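How Does a Robot Pick Up Something Slippery?

Pick up a pencil. Easy, right? Your fingers knew how wide to open and how hard to squeeze, and you hardly had to think about it at all. A robot has to be given all of that, starting with the fingers themselves, and choosing good ones takes a lot of patient trying out.

Drita Radonjić tests robot hands at a workshop called Mornis. She likes jobs with test tubes best, because clear plastic is hard to see and round things love to roll away!

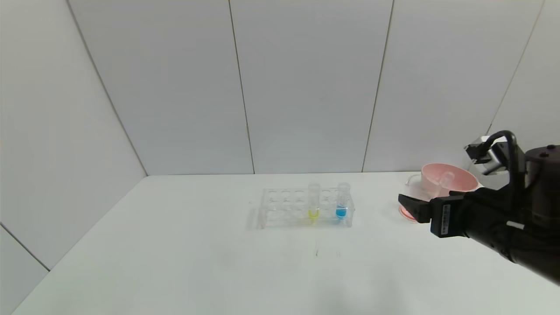

What is a gripper?
A gripper is the part at the end of a robot arm that does the holding. Lots of grippers have just two fingers that open and close, a bit like your thumb and pointer finger when you pinch.

Drita and her friend Blagoje Hodžić compared 8 pairs of fingers this June. Some were smooth and some had little ridges, like the bumps on the bottom of your sneakers, which help you hang on to the floor when you run around a corner. They did 112 tries with each pair and wrote every one of them down in a big green notebook (Blagoje has very neat handwriting, so that was his job).
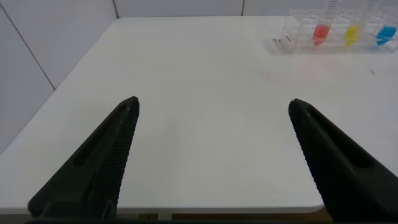 Ridges run along the inside of both fingers.

Cameras matter too. One camera can ride close to the fingers, where it gets a good look at whatever they are about to grab. Another can sit farther back and take in the whole table, the way you might stand back to see a big puzzle. Drita tries them one at a time and then together, to find out which helps the arm most.
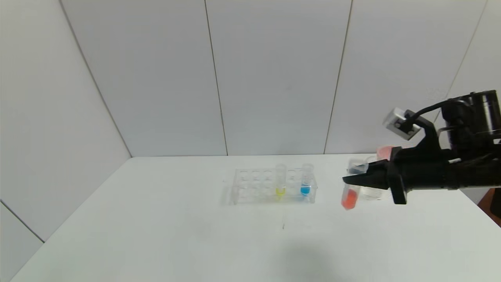
The gripper with a tube of orange-red liquid.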